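The Diltwood Inventory

Section 1 of the handover procedure required that the contents of each bin be entered before the bin was released. Sayaka Onishi had written Section 1 herself, in April, and regretted the word "contents."

The form had five columns: item, colour, condition, origin, disposition. Origin was mandatory. The software would not accept a blank, a dash or the word "unknown," and it held the record open until an acceptable value was supplied. Record 247 had been open since seven in the morning.

She read back what she had entered. Dustpan, white, orange lip at the front edge, hanging hole in handle. Ball, orange. Block, dark charcoal, rectangular, resembling a board eraser. Under condition she had put "serviceable" for the dustpan and the block. For the ball she had put "slightly uneven," deleted it, and put it back.

Diltwood had been a school until the district sold it to Praver, and Praver had leased the ground floor to Zakell for storage. Neither transfer had included a list. Items were still coming out of cupboards. Each was placed in a gray bin, each bin was given a number, and the number was given to Onishi.
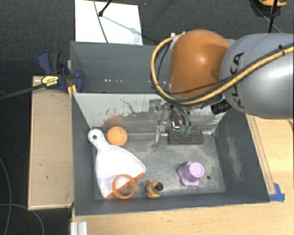

Reading time: 3 minutes

She telephoned Higuchi at 9:40.

"The dustpan is ours," he said. "It hung in the corridor outside the gymnasium. There was a nail."

"Which side of the door?"

"Is there a column for that?"

"There is a notes field. It takes 80 characters."

He said the left side, going in. She typed it. Higuchi had taught at Diltwood until it closed, and was retained by Praver at an hourly rate to answer questions of origin. He billed in increments of a quarter hour and had never disputed a rounding.

"Block, charcoal," she said. "Possible board eraser."

"Room 6 had chalkboards. The rest were changed to whiteboards. If there's chalk in it, Room 6."

"I can't enter a conditional."

"Then enter Room 6."

She entered Room 6. The field turned from yellow to white.

"Ball, orange."

The line was quiet long enough that she checked the call timer.

"How big?" he said.

She gave him the diameter in millimetres. She had used the calipers and taken the mean of three readings, as the surface was not regular.

"We didn't have one that size," said Higuchi. "The gymnasium balls were bigger. The table tennis balls were white."

"It came out of the same cupboard as the dustpan."

"Then somebody put it in the cupboard."

Onishi considered the origin field. The drop-down offered 40 values, of which 38 were rooms. The remaining two were "Grounds" and "Donated." She had compiled the list from the floor plan, and at the time it had seemed complete.

"Did the students bring things in?" she asked.

"They were children. They brought in everything. I had a drawer."

"What happened to the contents of the drawer?"

"I gave them back in June. Most of them." He coughed. "There was a boy who moved away before the end of the year. I don't recall that his was a ball. It may have been a ball."

She scrolled to the top of the record and down again. The total for the building stood at 3648 items, and every one of them had an origin. Desks had come from rooms. Rakes had come from the grounds. A barometer had been donated, according to the brass plate on it. She had been able to close each record without asking anyone what it may have been.

"Which room was the drawer in?" she said.

"Room 11. My desk. Second on the right."

"Room 11 is on the list."

"I'd think so. It was there for years."

She selected Room 11. In the notes field she typed "Teacher's desk, second drawer on right. Held for collection," and the counter showed that there were characters left over. She did not use them. The field turned white.

Disposition was the last column. The dustpan went to Retain, for the use of the Zakell crew. The block went to Discard, and after a moment she changed that to Retain as well. For the ball there were three choices, and the third was Return to Owner. It required a name and a forwarding address.

"Do you still have the class lists?" she asked.

"In the basement," said Higuchi. "I'd have to look. It would be more than a quarter hour."

"That's fine," she said. "Bill it to 247."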